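## Sorting out the white table

The table in the back room measures 593 mm from the wall to the front edge on the left and 592 mm on the right. I can live with a millimetre. The surface is a matte white, and the colour shows every pencil smudge, so I wipe it down with a damp cloth and a drop of dish soap.

My rule since July is that anything left on it at 6 gets put away. Kitchen things go back to the kitchen, markers go in the Skellard drawer unit, and whatever has no home goes in the Jevano tub under the stairs. The tub is reviewed monthly - in theory.

Kitchen things are the usual offenders. An apple, a pasta server and a glass cup have no business beside a whiteboard marker, and the red rubber duck belongs in the bathroom. 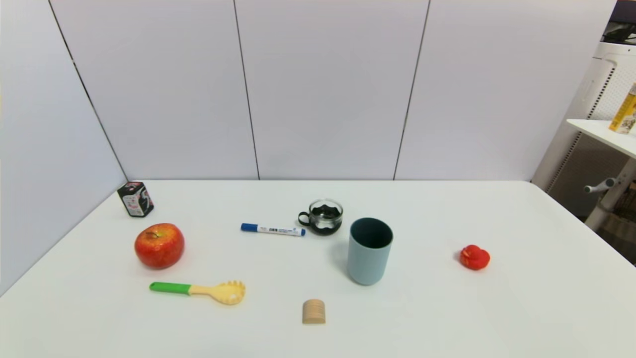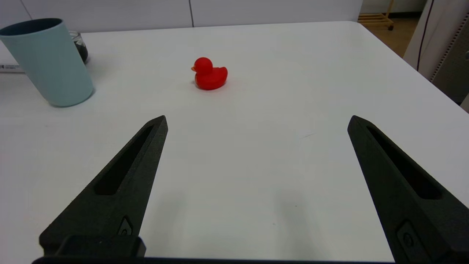

Clearing takes 2 minutes if I carry things by destination and much longer if I go one item at a time. I'm still undecided on a shelf for the wall. The Mahlangu brackets are the right depth but the screws supplied are too short for my panels, and Kustport only sells the longer ones by the box.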